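Skunden Clothing Library: Progress Report to the Kavanagh Fund
Prepared by Chunhua Guo, project lead
Period covered: through the end of May 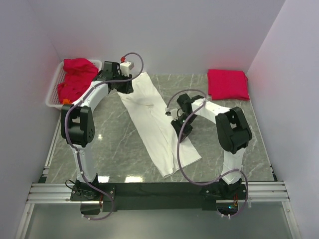
Where we stand

What a spring it has been! When we wrote our proposal we hoped to have 1000 garments on the lending list by the end of the year. We're at 518 already, and the donation room is full again (coats, mostly, plus a very welcome run of work shirts in large sizes).

Lending

Job interview outfits are still the most borrowed items by a long way. School concert clothes came second, which we didn't see coming, and we ran short of black pants in children's sizes for most of May. Lutz Schmieder has put in an order with Anditz for more, and they should be on the rails before the fall term.

Mending evenings

We have now held 16 mending evenings, and they're a joy. People come in with a ripped pocket and stay until we lock up, swapping thread and arguing over buttonholes. Two of our regulars have started teaching zippers, so we've been able to drop the outside tutor and move that money to supplies.

What has been harder

Returns are slower than we planned. Nearly a third come back after the due date, and the reminder letters don't do much. We're switching to text messages next month. The second sewing machine also needs a new motor, and we'd like to pay for that from the unspent printing line if you agree.

Next steps

Open the Tastilness branch on Saturday-style short hours, finish the size labels, and get the winter coats cleaned and stored. The updated budget sheet will follow once Lutz has the cleaning invoice.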